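June 12, 2004

Back on the storage wall and the small-fittings bench. Left it in January with half the clips sorted and the rest in a carrier bag, so most of the morning went on working out where I had got to. The January pages say "see bag", no help.

Aim for the day: get the hanging clips, the comb strips and the ribbed material matched up to each other, decide which go on the new rail, and clear the bench so it can be used for the Fundamov job. Got through the first two. Bench is clear at one end only.

**Clips**

Tipped the bag out on the grey tray and sorted by hook shape first, then by stem. Colour is no use for sorting. The translucent ones from Rollance and the translucent ones from Insaurralde look the same under the bench lamp, and the only difference I can feel is the hook: Rollance has a shallower bend and springs back when pressed, Insaurralde is deeper and stays a bit open if you force it. Put a dab of white paint marker on the back of the Insaurralde stems so we don't have to do this again. It rubs off if you handle it within the hour. Did the first lot twice.

Usable clips after sorting: 224. That includes the ones with flash still on the stem, which can be trimmed with the small side cutters. Cracked ones have gone in the scrap tub, along with anything where the hook has gone cloudy at the bend. I did keep two cloudy ones back and hung a weight off each to see how long they last. They are on the nail by the window. Please leave them.

Trimming: side cutters, flat face against the stem, then a wipe along fine paper. Don't use the knife. It slips on the curve and takes a notch out just under the hook, and that's where they break later.

**Comb strips**

These are the dark toothed strips that sit under the clips and stop them swinging. The old ones on the Fistumdale rail have gone brittle and teeth come off if you lean on them. Replaced the worst length. New strip is slightly thicker in the back so the screws that came out were too short to go back in. Used the 22 mm ones from the second drawer down, which are a bit long, but there's depth enough in the batten.

Order that worked, for whoever does the next length:

1. Take the clips off first, all of them, even the ones that look clear of the strip.
2. Back the end screws out halfway before touching the middle ones.
3. Slide the old strip out towards the door. It won't go the other way, there's a lip.
4. Brush the channel. It was full of lint and swarf and the new strip wouldn't seat until I'd been along it with the bottle brush.
5. Start the new strip from the door end, teeth down, and push with the heel of the hand. No hammer.
6. Middle screws, then ends. Nip up, stop.

I got to step 5 with the teeth up the first time and had to start again. The strip has no marking. I've put an arrow on the remaining lengths with the paint marker.

The spacing of the teeth is not quite the same as the old strip. Over a short length it doesn't matter. Over the whole rail it would drift, and the clips at the far end would end up sitting on top of a tooth. So either we change the whole rail or we leave it at the one length. I'd change it all, but there isn't enough strip in stock. Added to the order list.

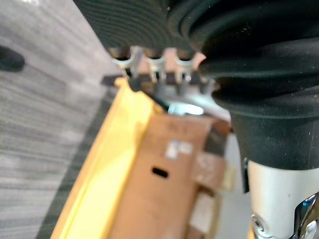 Hung a few loads off the rail after lunch to see how it behaves. With light things (offcuts, the paper tags, the thin gloves) there's no trouble. With the canvas aprons the clips turn sideways unless the apron is hung from two of them. I've gone back to the old rule of two clips per apron. The long gauntlets can go on one if you hang them by the loop and not by the cuff.

Tried the rail with 11 kg on it spread along the middle, using the sand bags. Batten didn't move that I could see. Straight edge laid on top before and after, same gap. Left the bags on over the tea break and checked again, still the same. Took them off. I wouldn't load it at one end without a second bracket. The bracket by the door is only into plasterboard, I found that out in January when I took the cover plate off, and it still hasn't been dealt with.

**Ribbed material**

Two rolls on the shelf, both dark grey, both unlabelled. One is the rubber matting left over from the drawer liners. The other is softer and I think it came with the Insaurralde delivery as packing, though it's good enough to use. In poor light they can't be told apart by looking. By hand it's easy, the rubber one drags on a dry thumb.

Cut test pieces from each, a hand's width square, and did the following:

- Left a piece of each under the vice for an hour. Rubber came back flat. The soft one kept a line where the jaw had been.
- Wiped each with the citrus cleaner. Rubber fine. The soft one went tacky on the surface and picked up dust, so no citrus cleaner on it.
- Cut across the ribs and along the ribs with the rotary cutter. Both cut cleanly along. Across, the rubber one wanders and wants a steel rule held hard down. I used the long rule with the cork back peeled off one end. Need a better one.

Decision: rubber for lining behind the rail where things knock against the wall, soft one for the bottoms of the instrument drawers. Labelled both rolls with masking tape and wrote on the inside of the core as well. The tape on the outside won't last.

Fitting the rubber behind the rail is fiddly. The ribs run with a curve to them where the roll has been standing on end, and when it's laid flat it wants to creep back round. I've put the longest piece under the plan chest boards to flatten. If it hasn't come flat by the next session I'll warm it a little with the hot air gun on low, but would sooner not, the last time we did that it shrank on one side.

**Black covers**

Also on the bench, in a heap: the black fabric covers from the old fume hose. Three of them have split along the seam near the cuff. The rest are sound, only dusty. Beat them outside, then went over the folds with the upholstery nozzle. Dust sits right down in the creases and you have to pull each fold open with the other hand to get at it. Slow job. Did four and stopped.

The split ones can be sewn. Fabric is not that thick and the domestic machine will manage it with a heavy needle. The seam allowance is mean, so it wants a strip of tape behind it. There's black binding tape in the haberdashery tin, enough for one cover, maybe a bit over. Don't use the iron-on kind, it let go last time as soon as the hose got warm.

Storing them: folded flat they crease and the creases turn into the places they split. Rolled loosely and stood in the tall bin is better. Have done that with the clean ones and put a tag on the bin.

**Tidying, drawers**

Second drawer down now has screws only. The cable ties that were in there have gone in the tub with the blue lid. Third drawer is still mixed and I haven't touched it except to take out the tap washers. There was a bag of Rollance end caps at the back of it, unopened, that we reordered in January thinking we'd run out. So we have plenty of end caps.

The label printer has stopped feeding. Cleaned the roller with a cotton bud, no change. All the labels from today are handwritten and will want redoing.

Bench light nearest the sink flickers when the compressor starts. It did this before. Wrote it on the fault sheet again.

**Still to do**

- Order comb strip, enough for the whole Fistumdale rail. Check tooth spacing against the old piece before paying. I've kept an offcut in an envelope pinned above the phone.
- Proper fixing for the bracket by the door.
- Flatten the ribbed rubber, then cut and fit. Glue only along the top edge so it can be lifted.
- Remaining black covers to clean, three to sew.
- Find out from Fundamov whether they want their parts hung or boxed. If boxed, none of the above matters for their job and we can have the rail back for aprons.
- Steel rule.
- Third drawer.

Clips are in the clear jars on the top shelf, Rollance on the left, Insaurralde on the right, untrimmed ones in the margarine tub. Side cutters are back on their hook. The grey tray has a crack in one corner, so don't pick it up from that end when it's full.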